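Skeltari Books support: children's ebook listing, blurb truncated and pages out of order
Status: open, waiting on Zerix
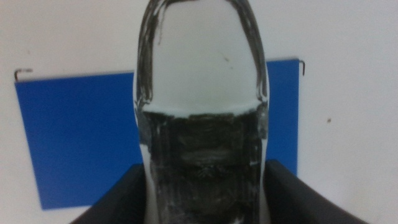 Opened by Yolandi Mokoena, 8:40 am
Title is "Skusden and the Moon Goat", picture book, folk tale, ages 5 to 8. Blurb on the store page stops after "the old goat said". Full blurb is 700 characters, well under the limit. Also pages 26 and 27 are swapped in the epub, so the goat gets home before she crosses the river. Two parents have written in already.

9:15, Hafþór Skov
Looked at the feed. Blurb has a curly quote right where it cuts. Swapped for straight, resent. No change yet, cache maybe.

10:05, Hafþór
Cleared cache. Blurb now complete on desktop, still short on phone.

10:30, Yolandi
Phone is what most poeple use. Also author name shows as "Mnguni" only, first name gone. Was fine in July.

11:50, Hafþór
Name fixed, was in the wrong field. Page swap is in the file from the printer, not us. Asked them for a new epub. Readers who own the old one: 1,531. Will need a push update, Zerix does those.

2:20 pm, Hafþór
New epub in. Checked 24 thru 30, order good. Uploaded. Push requested from Zerix, they say up to 27 hours.

2:45, Yolandi
Thanks. Pls leave open till the phone blurb is fixd too.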